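Keeping Your Share Plan Papers in Order at Home

Dec 17, 2025

When I joined my company's share purchase plan, I thought all the paperwork would stay on the website. After a few years I had letters in the kitchen drawer, statements in three email accounts, and one certificate inside a cookbook. These are the habits which helped me to clean up. I am not a tax adviser, so please take this only as housekeeping.

Start with one place

Choose one place in the house for all papers about shares, and tell one other person where it is. A closed container is better than an open tray, as papers on a tray get mixed with bills and school letters. Mine lives on a shelf in the hallway. Avoid the basement if it gets damp, and avoid the kitchen.

Sort by grant and leave the years alone

My first system was by year and it did not work well. A grant I got at Onard had papers in four different years, and I had to open every folder to follow it. Now each grant or purchase period has its own folder. On the front I write the grant date, the number of shares, the price and the date when they become mine. If your plan gives matching shares, write them on a separate line, because they often have different rules for when you leave.

Inside the folder I put the oldest paper at the back. The agreement itself goes at the very front, even when it is old, as this is the paper I look for most.

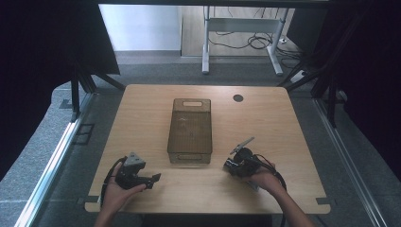

For dividend slips I use a thin envelope, one for each year. They are small and they fall out of folders. If your dividends are reinvested, keep these slips with special care, because each one is a small purchase with its own price. Krishnamoorthy Panicker, my old colleague, once had to rebuild 27 of them from bank records before he could sell, and it took him most of a holiday.

What to keep and what to shred

Keep the grant agreement, the plan rules, every purchase confirmation and every sale confirmation. I keep them as long as I hold the shares and then 7 years more, but ask what the rule is where you live. Monthly statements can go when the yearly statement comes and the numbers agree. Check this before you shred - twice I found a difference, and one time it was 10 shares missing after the plan moved to a new administrator.

Do not throw away letters about a merger or a share split. They look like advertising, and you will need them to work out your cost.

Scanning

Scan at 200 dpi, it is enough for text and the files stay small. Name the file with the year first, then the company, then what it is, for example "2021 Stimex purchase confirmation". Download statements from the website before you leave a job. Access with a work email can stop on your last day.

A page for the family

Waraporn Sriwong, my neighbor, gave me this idea. Write one page with the name of each plan, the phone number of the administrator, and your account number. No passwords on it. Put it on top of everything else, and read it again each January, when the yearly statements begin to arrive. I also write in pencil the next date when shares can be sold, then I rub it out and put the new one.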